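Collecting Household Demonstrations with Hand-Held Grippers
Final report, robot learning project course, Bilcombe

1. What we set out to do

The assignment was to gather a set of examples from which a policy could learn to pick up and reposition ordinary things in a home. The course notes claim that a person with a hand-held gripper can produce good training data almost as fast as they can do the task bare-handed. I was doubtful about that in April and I am still doubtful, though for different reasons.

Our plan called for 600 episodes. We split them across 25 objects, which works out to 24 each, and that number was chosen because it divided evenly. I could not find any better argument for it in our planning notes. The objects were things you would find on a shelf or a side table: cups, books, a desk lamp, a soap dish and so on.

2. Setup

We used the Tulen grippers the lab already owned and logged everything with Catis, the recording tool written by last year's group. Each gripper carries its own wide-angle camera. The person recording also wears a head camera, so that we have a second view when the hand view is blocked. Square markers were put out to help line up the views.

Catis drops the head stream if the session runs past 18 minutes. It gives no warning. We lost most of our second afternoon before we noticed, and after that we kept sessions short and checked both streams before moving to the next object.

3. Recording

Small solid objects went quickly. A cup takes up to 60 seconds including the reset, and after a few tries everybody grabs it the same way. That sameness worries me. The point of collecting by hand is supposed to be variety, and by the tenth cup we were copying ourselves. We tried changing the start positions from a printed list, but the grasp itself barely changed.

The lamp was the hardest object. It has a thin curved metal stem and a cone-shaped metal head, and it has to be held where two rubber pads can close on it.
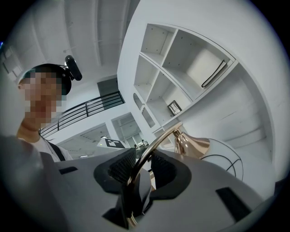
Our first instructions said only "grasp the object firmly," and that left too much open. One of us always went for the stem, another went for the head, and the resulting trajectories have little in common. We rewrote the instructions to name a grasp point and threw out the earlier lamp episodes. I voted to keep them. If the policy can't cope with two ways of holding a lamp, I would like to know that from a test and not hide it by cleaning the data first.

4. Does more data help?

We trained on half the set and then on all of it, using the Moradi baseline with its default settings. The full set did better on cups and books. On the lamp the two were too close to call, and with so few trials I would not trust a difference anyway. The temptation is to write that more episodes would fix it - our slides said exactly this - but we have no evidence either way.

5. What I would change

Fewer objects and more rooms. All our episodes come from one building with the same white walls, and I suspect the policy has learned the walls. I would also have someone outside the group do part of the recording, and write the discard rules before the first session. Ours were made up as we went - the notes on why an episode was dropped are mostly one word long.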